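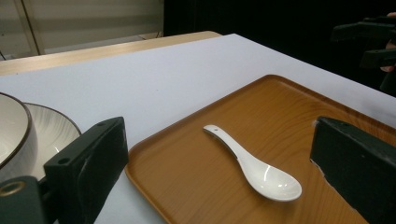

How does a kids' club decide things?

Hi! I'm Ecaterina Bratu, and I help run the Durkdale Juniors, a club for kids ages 7 to 11. We meet in the hall behind the library in Plurham. We cook, we camp, we build wobbly bridges out of string, and we argue a LOT about what to do next. So today I want to tell you how a club makes up its mind (without anybody crying, most of the time).

When I was a kid in a club, the grown-ups picked everything. I did a whole winter of knots. I still don't like knots! In our club the kids do most of the picking, and we use something called a circle meeting.

What is a circle meeting?

It's a meeting where everyone sits in a circle, grown-ups too. Nobody gets the front, since a circle hasn't got one. We start with the question of the day, like "Where should we go on our next hike?" or "What should we do with the money from the car wash?"

Then we go around. When it's your turn, you can share an idea, say you like someone else's idea, or say "pass." Passing is totally fine. I pass sometimes when I'm still thinking.

Who's in charge?

One kid is the chair. That's a funny word for it, I know, but it means the person who runs the meeting. The chair says whose turn it is and reminds people not to talk over each other. Another kid is the scribe, and the scribe writes the ideas down. We swap jobs every month, so if you're shy about being chair you get lots of chances to watch first.

My friend Kiros Gudeta leads the club over in Warraich, and his kids pass around a painted rock. You only talk when you're holding the rock. We tried it and the rock got dropped on my foot, so now we use a beanbag.

How do we vote?

After all the ideas are in, we vote. For small stuff we just put our hands up. For big stuff we do a secret vote, where you write your choice on a slip of paper and fold it. I like secret votes because you don't have to look and see what your best friend picked!

Last February we had to choose between a sleepover and a trip to the caves at Vurance. The caves won by 5 votes. Some of the sleepover kids were pretty grumpy, and I get it. So one of them asked if we could tell spooky stories on the bus, and everybody said yes to that. It was the best bus ride I've ever been on.

What if your idea loses?

It happens to me all the time. You're allowed to feel let down. You can bring the same idea back next month, too, and maybe change it a little. A girl in our club asked for a kite day over and over, and when she finally brought in a plan with a list of what we'd need, it won easily.

What do the grown-ups do?

We keep everyone safe, we drive, and we say how much money there is. If the kids vote for something we can't do (hello, pet goat!), we have to explain why, and they get to ask us questions about it. They ask really good questions.

Want to try it at home? Get your family in a circle and ask what's for dinner on your birthday. You be the chair.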